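Progress report to Vutine – utility cart cleaning, courtyard
Wednesday, May 15, 2019

Work item 2, hand cleaning of the shelved carts, continues under the Ellik budget line. Shelves are wiped by hand with terry cloth, corners and raised rims included.

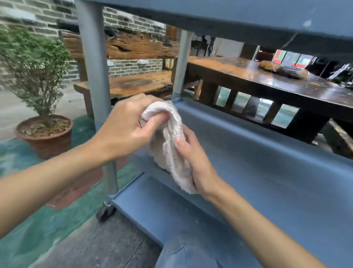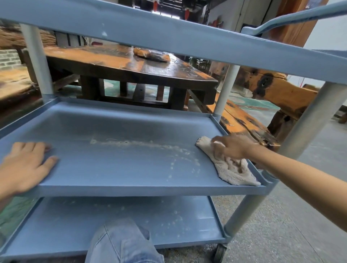
Shelf cleaning, lower shelf and middle shelf.

Geert Groen asks that the casters be added to the checklist, as grit there is carried back indoors – agreed for the next period. Spending to date is 829 of the 1066 allotted. The next report is due in October.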